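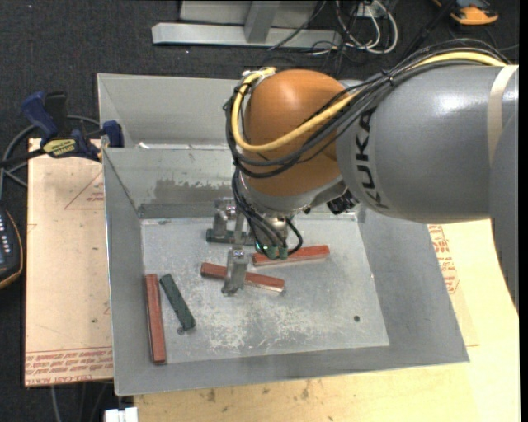
Okay, long thread, because several of you asked how the senior project is going and I keep answering in the hallway with "fine, tired." So get a snack.

Quick recap for anyone new: four of us (me, Safta Filip, Nikola Walczak and Dae-han Yook) are doing bin picking for our capstone at Clomham. Blocks go in the bin any old way, the arm has to find one, grab it and take it out. A toddler could do it in a minute. We've been at it since September!

The red and green blocks are Safta's idea. We started with all one color and the vision code kept deciding that two blocks touching were one very long block. Two colors didn't fix everything, but at least now we can tell what it's confused about.

Biggest headache so far is the walls. The sides of the bin slope, so when a block ends up close to one of them, a finger wants to go exactly where the metal is. Nikola spent most of a week on approach angles and I think I owe her about a month of coffee.

Also, cables. If you ever do this, please give them more slack than you think, then go turn the wrist through every pose you plan to use and look again. Mr. Toma told us this on day one and we nodded very politely and learned it ourselves three weeks later.

Where we are: 50 picks in a set, and our goal for the demo is no more than 2 misses. Last set we had 3. So close!! Dae-han logs every try in a spreadsheet he named Barbu, I have never gotten a straight answer why, and it's up to around 900 rows now.

Next up is the case where one block lies partly over another. Right now the code picks whichever it sees best, and that isn't always the one on top. Safta has a plan involving depth and a lot of whiteboard.

Demo is in the big lab at 4, come say hi if you're in the building. Bring questions, and maybe bring Nikola that coffee for me.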